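Print this page
E-mail this page

Cold line and salad station: portioning corn
Speaker notes, Leilani Zamora, Wollcombe kitchen operations

Slide 1. Scope
Covers cut corn held in steel pans at the counter. Cooking is Mavis Obi's session. Skip the supplier history unless asked.

Slide 2. The pan at low fill
Start with depth. Most of our waste at Wollcombe came from the bottom layer - staff top up over it and the oldest corn stays under the new. Site total for the trial was 639 pans logged across 4 kitchens. 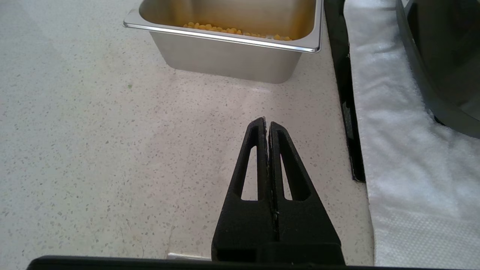 Corn in a steel pan, shallow layer, speckled counter.

Point out that the kernels lie along the front wall. Sloped sides make a shallow layer look deeper from the server's side than it is. Judge fill from directly overhead.

Slide 3. Rule for changing over
Do not top up. Bring a fresh pan, move the remainder to a small container, label it, use it first. Read the rule out once, then give the Rosenthal numbers: 3000 portions a month before the change, same menu after, no extra pans bought.

Pause for questions on labels. The Dedura label sheet is in the handout. 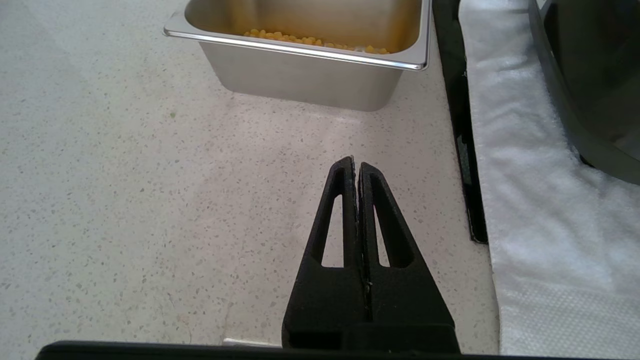

Steel pan with rolled rim; kernels on the pan floor.

Slide 4. Counter surface
Speckled stone hides small spills. Pale flecks are easy to pass over and a single kernel can sit at the back of the counter until close. Wipe toward yourself, in straight passes, with the pan lifted off. Light from one side shows up residue better than overhead light - bend down and look across the surface.

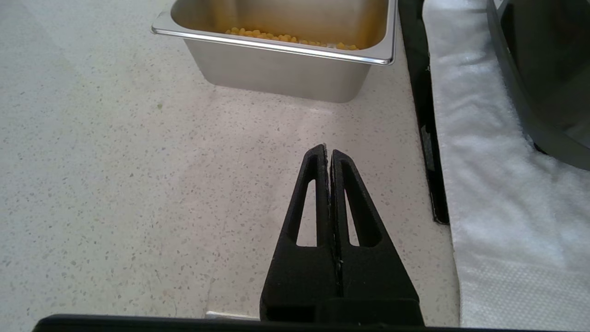
Slide 5. Rim and outer walls
Dry the rim before the pan goes back in its well. Water under a rolled rim drips onto the next pan. Zemitz kitchens use a separate cloth for this and we should copy them.

Slide 6. Close
Handout, page 2: changeover log. Return completed logs to Mavis in December.

Print this page | E-mail this page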